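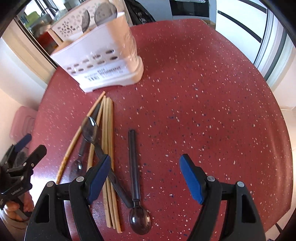 Fuimos a Skirkemov en diciembre, a la jornada de puertas abiertas que Brelleck organiza para quienes usan o piensan usar pinzas de mano. Éramos 15 visitantes repartidos en dos turnos. Yo entré en el de la tarde.

La primera hora fue de mesa y catálogo. Brelleck trabaja ahora con dos juegos de almohadillas, uno blando y otro más firme, y los dos se montan en los mismos dedos. El cambio se hace con una llave pequeña y conviene revisar la apertura después. Pregunté por los recambios y me dijeron que se piden por pares.
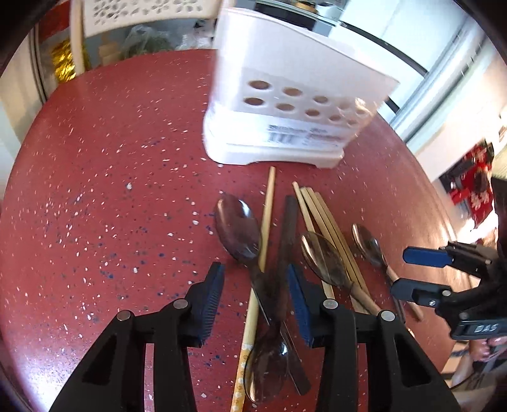
La prueba que más me interesaba era la de objetos finos, que en nuestro taller de Vídalín nos da bastantes problemas. Los cubiertos son buen material para eso. Un palillo de madera clara suelto no plantea la misma dificultad que varios juntos con una cuchara encima, y hay que decidir por dónde entrar sin arrastrar el resto. Con las pinzas de almohadilla azul me resultó más cómodo bajar en vertical y cerrar despacio. Entrando inclinado, la punta del dedo me tapaba justo lo que quería coger.

También comparamos el registro de cada intento con Gellow, el programa que usan para revisar las tomas. Marca el momento de cierre y permite descartar intentos a mano. Mi turno guardó más de 52 tomas y la revisión fue lo más lento de la tarde. Le falta un atajo para repetir la última etiqueta.

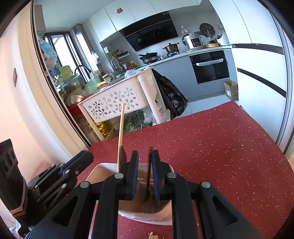 Sobre el mango, mi impresión es que está pensado para sesiones cortas. A partir de un rato largo se nota el peso en la muñeca, sobre todo si se trabaja con el brazo extendido. El gatillo tiene buen recorrido. La cámara ve bien los dos dedos, aunque la lente deforma mucho los bordes y hace falta acostumbrarse a calcular distancias en la pantalla.

De precios se habló poco. La oferta para talleres pequeños la envían por correo y todavía no la he recibido. Hemos pedido en préstamo una pinza con las almohadillas firmes para probarla en Vídalín con nuestras propias piezas.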